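Small towels, small shelf

When we moved in April, I gave away almost half of our towels and kept 12. The bathroom shelf is narrow, so the way I learned from my mother, a big square, does not work here any more. The pile leans and then it falls on the sink.

My neighbor Chinyere folds hers in a long strip first, and only then she rolls it. I was doubtful, but I tried it for two weeks and I am converted. You need a table for this - on the bed the strip becomes crooked and you must start again.

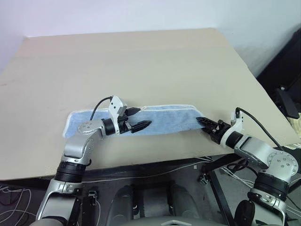
The second thing is the hem. I like to keep it along one side, so I can see if the strip is straight before I roll. With thick towels I press the air out with my hand, slowly, from the middle to the ends. The bath mats are still a problem, they are too stiff for rolling, and for now they live on top of the washing machine.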